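Small Lab Bench Forum
Board index > Liquid handling > Stands, racks and storage

Hanging a pipette with the tip still on

prasdale_wetlab
Posts: 17
We are redoing the benches in our teaching lab at Prasdale and I need to decide on pipette stands. At the moment the pipettes lie in drawers or on a folded bit of tissue, and I want them upright before the new group starts. I have been offered a simple bridge type: two uprights, a bar across the top, pipettes hang off the bar. The other option is a carousel from Guritz, which costs more and takes seven pipettes.

Two questions. Is a plain bar steady enough for daily use? And do people leave a tip on while the pipette is hanging, or always eject first?

elov_dalia
Posts: 357
Bridge type is fine. We have had carousels and bars side by side and I prefer the bar for a single work place. You take the pipette straight up and off with one hand and the rest of the bench stays clear. Carousels are better when several people share.

On tips, eject first if you are done. If you are in the middle of a run with the same reagent and you need both hands for a tube, hang it with the tip on. The only thing to check is that the stand is tall enough. Here is one with a tip on.
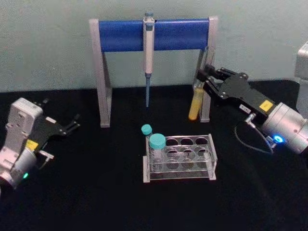

Single-channel on a bar stand, long blue tip fitted and clear of the bench.

The tip ends well above the table, so it isn't touching anything, and the plunger sticks up over the bar where your thumb can find it. A low stand won't give you that with a long tip. Measure with the longest tip you use before you buy.

Dalia El Idrissi

poon_bench
Posts: 285
I'd disagree with leaving tips on at all, at least for students. If there is liquid left in the tip and someone knocks the bench, you get a drop on the table and you don't know what it is. If they lay the pipette down flat later with the tip still on, liquid can run back into the barrel. We had to strip and clean a whole set last December for that reason. The rule here is that a pipette on the stand has no tip, and then there's no arguing about it.

elov_dalia
Posts: 358
That is a fair rule for a class. I was talking about one person at one bench. An empty tip hanging for a minute does no harm.

poon_bench
Posts: 286
An empty one, no. But you can't always tell from across the room whether it is empty, particularly with coloured tips.

amr_b
Posts: 35
Agree with Poon for teaching, agree with Dalia for everything else.

Something nobody has mentioned is where the tubes go. In Dalia's picture there's a tube of yellow liquid right in front of the upright on the right, being held. With round-bottomed tubes like that you need a rack, they won't stand up on their own. Put the rack to one side of the stand and keep the middle free, otherwise you will be lifting pipettes out over open tubes. I have my rack on the right and the tip box and waste pot on the left.

Also think about the bench colour. White drops on a black top show up well, clear ones not so much. Ours is pale and we have the opposite trouble.

Amr Bensaid

prasdale_wetlab
Posts: 18
Thanks all. The benches are black so that is useful. I think I will go with bars, one per pair, and the no tips rule from Poon. Does the weight matter? The one I was shown felt light.

amr_b
Posts: 36
It can. A light stand with one pipette hung at the end of the bar will tip if you pull it towards you. Hang a single one in the middle. If it still slides, put a strip of non-slip mat under each foot. We cut ours from a roll of drawer liner and it has lasted well enough.

poon_bench
Posts: 287
Or push it back near the wall so it can't be knocked from behind. Label the bar as well, one volume range per position, or they all end up on the wrong pair's stand by the end of the afternoon.

prasdale_wetlab
Posts: 19
Will do. I'll order two first and try them with the long tips before getting the rest.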